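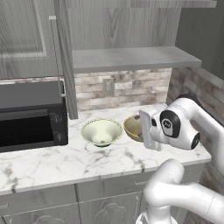 The bowl, on the marble counter

Home | Forums | Spirits | Wine | Low & No | Log in

We use cookies to keep you signed in and to count visits. Accept | Settings

Clarnia bitter aperitif: has the recipe changed?
Posted in September by Ye-ji Kang

I've bought Clarnia since it first turned up over here and I'm fairly sure the new bottles are sweeter. The old label said 24%, the new one says 21%. I had the end of an old bottle and poured it next to a new one, same glasses, no ice. The new one has less of the orange peel and a sort of vanilla finish I don't remember. Has anyone else compared them?

corkandcap
Lower strength will do that by itself. Sugar stands out more when there's less alcohol. I doubt they touched the botanicals.

Meinir Rees
I don't agree. I run a small bar and we get through a case a month. The staff noticed before I did. Our house spritz had to go from 50 ml down to 40 and we put a dash of grapefruit bitters in to get the edge back. If it was only the strength we'd have needed more of it.

Ye-ji Kang
That's what I found, Meinir. I tried cutting it with more soda and it went flat and sugary.
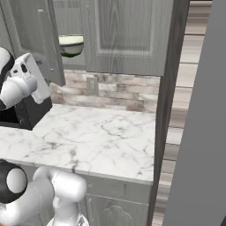

I also wrote to the importer, Damgaard. They replied in 10 days and said the strength was lowered "to suit the market" but wouldn't say whether anything else was different. Make of that what you will.

old_tom_33
They lowered it for the duty. Everyone is doing it. I don't see why people expect a company to print a letter of apology on the label.

Meinir Rees
No one asked for an apology. The price went up by £2 at the same time, so I'd like to know what I'm paying for.

corkandcap
How long had the old bottle been open? Bitters and aperitifs do fade. If it was a year in the cupboard you're comparing two different things.

Ye-ji Kang
Four months, in the fridge. Fair question though. I'll see if I can find a sealed old one.

dramdrinker
Try Kasero if you want something drier. It's 25% and has a lot more gentian in it. Not great with prosecco but very good with tonic. Kolaso is the other one people mention, though I found it thin.

old_tom_33
Kolaso is fine. You probably had it with too much ice.

dramdrinker
I had it neat.

Meinir Rees
Second vote for Kasero. We've had it on the menu as a long drink and it sells, mostly to people who used to order a Negroni. 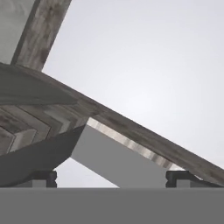

Weathered grey-brown beams

Ye-ji Kang
Ordered a Kasero. Will report back when I've had it next to both of the others.

Reply | Watch this thread | Back to Spirits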